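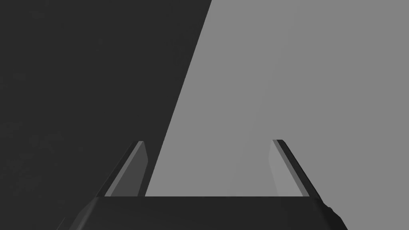
About Vutlow

Hello, and thanks for clicking through! I'm the person behind Vutlow, a small language school above the bakery in Vavville, and if you ring the bell it'll be me who comes down the stairs to let you in (give me a minute, they're steep).

I started teaching in my own kitchen. A neighbour was moving to Spain and wanted enough Spanish to deal with plumbers and the post office, so we sat down with a pot of tea and a stack of old magazines and just talked. Then her sister came along, then two people from her choir, and before long I'd run out of chairs. I took the lease on the upstairs rooms that June and I've been here ever since.

What we teach

Spanish and Portuguese, mostly to grown-ups, and mostly to people who think they're hopeless at languages because of something that happened at school. I was one of those myself! I failed French twice and only got going when I went to work in Carkia for a summer and had to order my own lunch.

Groups are kept to four, so there's nowhere to hide, but there's also no one at the back getting left behind. We do a lot of talking from the first lesson. You'll get verbs as well, sorry, but they come later and in small helpings.

The beginners' course runs for 30 lessons and we call it Palacios, after the street where I rented my first room abroad. It's changed a great deal over the years. There used to be a whole chapter on sending telegrams, left over from a textbook I was fond of, and I've finally let it go. The bit on haggling at markets is staying put.

The library

I'm very proud of this. We've got 3,000 books on the landing and up the second flight, from picture books to some seriously gloomy novels, and anyone on a course can borrow them for as long as they like. Please write your name in the blue notebook when you take one. The detective stories are the ones everybody wants, so do bring those back when you've found out who did it.

Coming to see us

You can sit in on a lesson for free before you sign up, and I'd much prefer that you did. Some people love the chatter and some find it a bit much, and it's better to know early on. The 143 bus stops across the road, and there's parking behind the bakery after the shop shuts. The rooms are upstairs with no lift, I'm afraid, but I also teach on the ground floor of the library in the square, so just say if that suits you better.

Drop me a line through the contact page. I answer everything myself, usually in the evening, and you're welcome to write in whatever mixture of languages you can manage.

Page last updated October 28, 2022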